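Gripper comparison, cloth handling: pre-run inspection checklist
Station: Grutby bench, two-arm setup
Inspector: Kasun Begum
Reviewed by: Tania Munshi
Date: 30 October 2021

1. Emergency stop, both arms. PASS
Comment: Tested from the operator seat and from the door side.

2. Arm mounting bolts at torque. PASS
Comment: Witness marks lined up on both bases.

3. Gripper mounting and finger screws. PASS WITH COMMENT
Comment: One finger screw on the left unit took a quarter turn. Add thread locker at the next change.

4. Cable slack through full wrist rotation. PASS WITH COMMENT
Comment: The right cable loop comes close to the gripper when the wrist is past 10 degrees of outward tilt. Limit set in the controller. Arnulfo Flores to fit a second clip.

5. Table covering flat, no raised edges. PASS
Comment: Bubble wrap stays on for the cloth trials. It lets the fingers press down a little at pickup without faulting the arm.
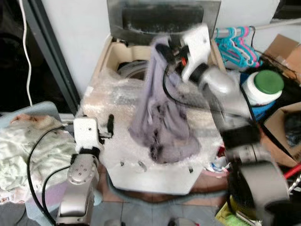
Lift speed stays at the lower setting until both gripper types have completed 17 pickups each. The Dumano fingers close faster than the Lalley fingers, so compare hold results only, and leave cycle time out of the log.

6. Grip force limit matches the run sheet. FAIL, CORRECTED
Comment: The controller still had the August value loaded. Reloaded parameter set 828 and checked it again at both arms.

7. Camera calibration in date. PASS
Comment: None.

8. Area around arm reach clear of staff. PASS
Comment: Arif Siddiqui asked for floor tape. Not yet ordered.

Open items: 4 (clip), 8 (tape). Neither holds up the run.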